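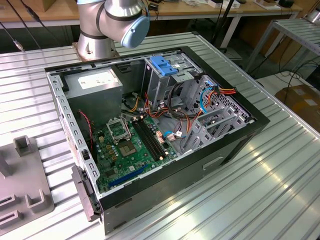 Desktop tower on its side, side panel off.

Ticket 146 - Booking desk PC, Ustwood hall
Status: Closed
Opened by: Erdal Dağdelen
Category: Shared calendar / printing

Reported problem
The weekly booking sheet for the Wostville and Ustwood halls prints with entries an hour early. The Event calendar looks right on screen. Choir practice (entered as "Song") printed as 6 pm when it should be 7 pm, and the choir turned up to a locked door.

Log
Checked the clock on the booking desk PC. Time correct, time zone correct. Printed the sheet again, same result.

Printed from the Wostville laptop using the same login. Also an hour early, so it's not the PC.

Went through the entries. Out of 90 on the sheet, 82 are wrong and the rest are fine. All of the correct ones were typed in by hand after January. The wrong ones came across in the import from the old spreadsheet.

Opened one of the imported entries. Its time zone is set to "Calendar default". The calendar default is Brisbane. The halls are on daylight saving until the clocks go back, so the print template is working out the time from the default while the screen view uses the time zone of whoever is logged in.

2021-04-02: Changed the calendar default to Melbourne. New entries print correctly. Imported entries did not change - they seem to keep the offset they were saved with.
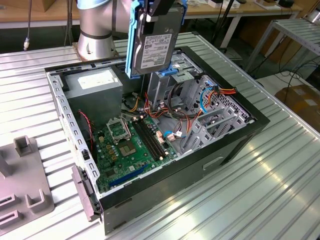

Exported the lot to a CSV, deleted the imported entries and brought them back in with the time zone column filled. First go failed at line 141 with "invalid date". Someone had put "TBC" in the finish time for the kitchen hire. Put in 5 pm as a placeholder and ran it again. Went through with no errors.

Printed both halls and compared them with the paper diary. All match, including Song at 7 pm.

Still to do
Erdal to ring the kitchen hirer for a real finish time.
Old sheets on the noticeboards need to come down. Ustwood done, Wostville not yet.
Repeat bookings past the clock change look right on screen but haven't been printed. If one comes out wrong, reopen this ticket and attach the printout.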